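Como testar se uma máquina já dá conta de uma tarefa da casa ou da oficina

Dezembro
Por Redação Tarkilex

Quem pergunta se um robô já lava a louça costuma receber um vídeo como resposta. O vídeo mostra uma tentativa, quase sempre a melhor. Para saber se a máquina faz a tarefa, é preciso montar um teste pequeno, repetir muitas vezes e anotar tudo. O método abaixo é o que usamos na oficina e na copa, com um braço de mesa e uma garra de dois dedos. Serve também para braços maiores.

1. Escolha uma tarefa com começo e fim

"Arrumar a cozinha" não é uma tarefa, são trinta. "Pegar a embalagem que está na bancada e colocar na caixa" é uma. Escreva a frase em um papel antes de ligar qualquer coisa. Se a frase tiver um "e depois" a mais, divida em duas. Na oficina vale o mesmo: "levar o parafuso da bandeja até o gabarito" é um teste, "montar a dobradiça" fica para outro dia.

2. Defina o que conta como sucesso

Decida antes, nunca olhando o resultado. Nossa regra é simples: o objeto terminou no lugar certo, inteiro, em até dois minutos, sem ninguém tocar no braço. Se uma pessoa ajeitou o objeto no meio do caminho, é falha. Se o braço conseguiu na terceira tentativa dentro do tempo, é sucesso, e o número de tentativas vai para a coluna ao lado.

3. Prepare a superfície e deixe como está

Fixe a base do braço e confira os parafusos. Limpe a bancada como limparia em um dia comum. A tentação é forrar tudo com um pano liso e cinza, o que ajuda a câmera e estraga o teste, porque nenhuma cozinha é assim. Se a sua casa tem azulejo estampado, teste com azulejo estampado. Marque com fita apenas a posição da base, para poder voltar a ela se o braço for retirado.

4. Varie a posição do objeto

Divida a área de alcance em nove quadrados e sorteie um para cada tentativa. Sorteie também a orientação. Faça isso mesmo que pareça perda de tempo. Na primeira rodada com o controlador Clekard, deixamos o objeto sempre no mesmo ponto e a taxa de acerto ficou ótima. Com o sorteio, caiu para menos da metade.

5. Repita

Dez tentativas não dizem quase nada. Nossa série na copa teve 1.124 tentativas, distribuídas por várias semanas, e só depois das primeiras 159 a planilha começou a mostrar um padrão. Em casa, cem tentativas por tarefa já permitem comparar uma mudança com outra. Faça em blocos de vinte, com pausa, e confira a folga dos dedos entre um bloco e outro.

6. Anote a falha pelo nome

"Não pegou" não ajuda a corrigir nada. Use poucas categorias, sempre as mesmas:

não viu o objeto
viu, mas foi ao lugar errado
fechou no vazio
pegou e deixou cair
pegou e danificou
passou do tempo

Na nossa planilha, "fechou no vazio" lidera com folga. O segundo lugar é "pegou e deixou cair", quase sempre com objetos moles.

7. Faça a conta do tempo e do dinheiro

Cronometre uma pessoa na mesma tarefa, sem pressa. Depois some o tempo do robô, incluindo o de preparar, religar e recolher o que caiu. O kit da Ikeda que usamos custou 2.949 reais, e a garra reserva da Brernska saiu por mais 900. Para guardar compras, a conta ainda não fecha. Para separar peças iguais durante uma tarde inteira, já chega perto, desde que alguém passe de vez em quando para ver se a bandeja encheu.

O que dá para concluir até agora

Peças rígidas, de tamanho conhecido e bem separadas já são trabalho para máquina. Dobrar roupa e limpar cantos continuam mais rápidos à mão. As embalagens ficam no meio. Uma caixa de papelão tem arestas, e os dedos fecham nelas sem muita discussão. Um pacote mole muda de forma quando é empurrado, e o ponto de pega calculado um segundo antes deixa de valer. Nossa próxima série será só com esse tipo de objeto, na mesma bancada, às quintas-feiras.

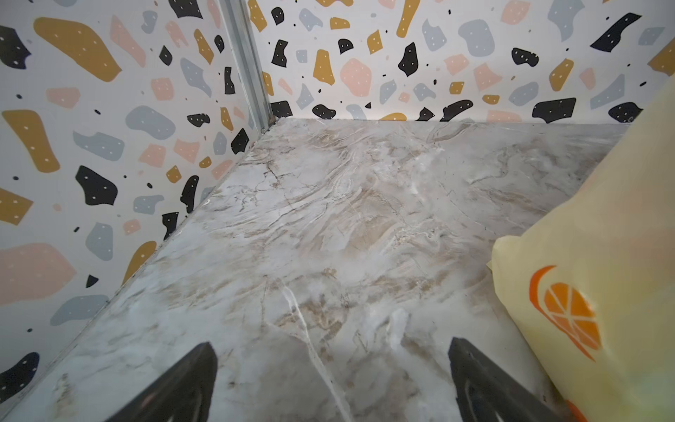 Guardar compras é a tarefa que mais nos pedem para testar, e a que recomendamos deixar para depois das peças rígidas. O sistema precisa separar o objeto do fundo antes de mover qualquer junta. Uma embalagem amarelo-clara, com vincos suaves e uma fatia de fruta cítrica impressa, encostada visualmente em paredes de estampa granilite e sobre um tampo cheio de veios, oferece muitas bordas que não servem para pegar. O canto arredondado que se projeta para a esquerda é um bom primeiro alvo para os dois dedos. Comece por ele, com a garra bem aberta e velocidade baixa, e registre vinte tentativas antes de mudar o ângulo de aproximação.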